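Asociación de Vecinos de Mirkdale
Acta de la reunión ordinaria sobre medidas sanitarias y relación con la administración

Asistentes: 45 personas en la sala y algunas más por conexión remota. Preside Rania Awad. Toma el acta Vasylyna Marchuk.

Se abre la sesión a las siete de la tarde. Se lee el acta de junio y se aprueba con una corrección: en el punto tercero decía «suspensión» y debe decir «aplazamiento».

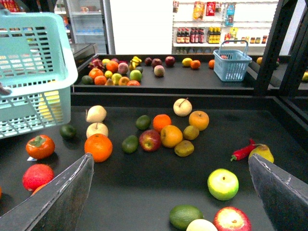
Mirkdale, 7 de septiembre de 2021

1. Normas de aforo en los locales públicos

La presidenta informa de la respuesta del ayuntamiento a nuestra carta. El ayuntamiento mantiene el límite de aforo en la biblioteca y en el centro cívico, pero no explica por qué el mismo límite no se aplica al salón de plenos. Varios vecinos manifiestan su malestar. Un vecino de la calle Tremblay recuerda que en junio se celebró en ese salón un acto de bienvenida, con las puertas cerradas, mientras la asociación de jubilados tenía prohibido reunirse en el edificio de enfrente.

La señora Awad pide que la discusión no se convierta en una discusión sobre personas. Dice que la asociación no está contra las medidas, y que lo que pide es que sean iguales para quien las escribe y para quien las cumple. Se producen aplausos. Otra asistente responde que el acto fue autorizado según la norma que estaba vigente ese día y que conviene leerla antes de acusar. Se acuerda pedir copia de la autorización.

Votación: a favor, todos los presentes menos 2 abstenciones.

2. Certificado para entrar en las instalaciones deportivas

Se presenta el escrito contra la exigencia de certificado en la piscina de Rundley, que lleva 172 firmas. El debate es largo. Los que apoyan el escrito consideran que se trata de un servicio pagado con impuestos y que no se puede cerrar la puerta a una parte de los contribuyentes. Los que no lo apoyan señalan que muchas familias han vuelto a la piscina precisamente por esta exigencia.

No se alcanza un acuerdo. La asociación no firmará el escrito como entidad, pero lo entregará en el registro junto con una nota neutral. La redacción de la nota queda encargada a la secretaria, que la enviará a los socios antes de presentarla.

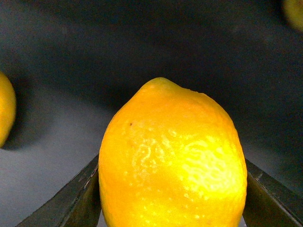

3. Ayudas al pequeño comercio

Se informa de que la ayuda municipal será de 500 euros por establecimiento, en un solo pago. Los comerciantes de la plaza Clemureo opinan que la cantidad es pequeña y que el formulario es demasiado complicado — piden los mismos documentos que ya fueron entregados el año pasado. La presidenta propone solicitar una reunión con la concejalía para tratar solamente la cuestión del formulario. Se aprueba por asentimiento.

4. Ruegos y preguntas

Se pregunta si las próximas reuniones seguirán teniendo conexión remota. Se contesta que sí, aunque el sonido debe mejorar, pues esta vez los asistentes a distancia no pudieron seguir bien el punto segundo.

Se ruega que las cartas del ayuntamiento se expongan completas en el tablón, y no en resumen.

Se levanta la sesión a las nueve menos diez.

La secretaria, Vasylyna Marchuk
Visto bueno de la presidenta, Rania Awad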